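An afternoon with Consuelo Quintero, who has been tracing the Cuervo family

"You start with one grandmother," Consuelo Quintero told me, pouring the tea, "and before you know it you've got 1,677 people and no space left on the sideboard."

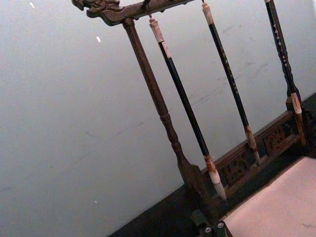

Hers was born a Cuervo, the youngest of 7 children, and came to Iltonby as a bride. The family had always said they were from Lanimville, and Consuelo spent the best part of 20 years believing it — until a marriage entry one July turned up the name Prorby instead.

"I'd been reading the wrong parish registers all that time," she said, laughing (she laughs a good deal, and it's very catching). "There were 2 Mateos, you see, cousins, and I'd married mine off to the other one's wife!"

She is still looking for the elder Mateo's burial, and would love to hear from any Prorby families with old letters in the loft.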